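**Goodwin asks for proof before anyone pays more for a "no-wipe" glass**

Senetport, January

Goodwin, the Senetport household advice service, is telling shoppers to be wary of rinse products sold on the promise that glasses will dry clear with no wiping. Our testers washed 1529 glasses by hand over 10 weeks, half with the Florkomura rinse and half with plain washing-up liquid. They could not tell the two lots apart.

Florkomura's leaflet says the rinse "ends the tea towel". We asked the makers which tests this was based on. We were sent a second copy of the leaflet.

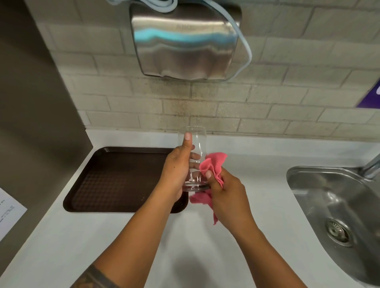
*Drying a heavy-based tumbler with a pink cloth beside the sink.*

"I'd like it to work, I hate drying up," said Tane Partington, who ran the tests. "But a cloth got the marks off in seconds and we already had a drawer full of cloths. I don't see what the bottle is for."

Goodwin also has doubts about its own figures. All the glasses were washed in Senetport, and water differs from town to town. A repeat is planned in Paltinitz, and we will publish the result even if it makes us look silly.

Until then, our advice is dull. Rinse in hot water, tip the glass out, and use a clean cloth that has not been through the wash with fabric softener. Hold the glass by the middle and dry the base as well as the rim.

The full results, including the 13 glasses we broke, can be had free of charge from Tipene Dunstan at the Goodwin press desk, Senetport, extension 3097. Florkomura has been offered space to reply.

ENDS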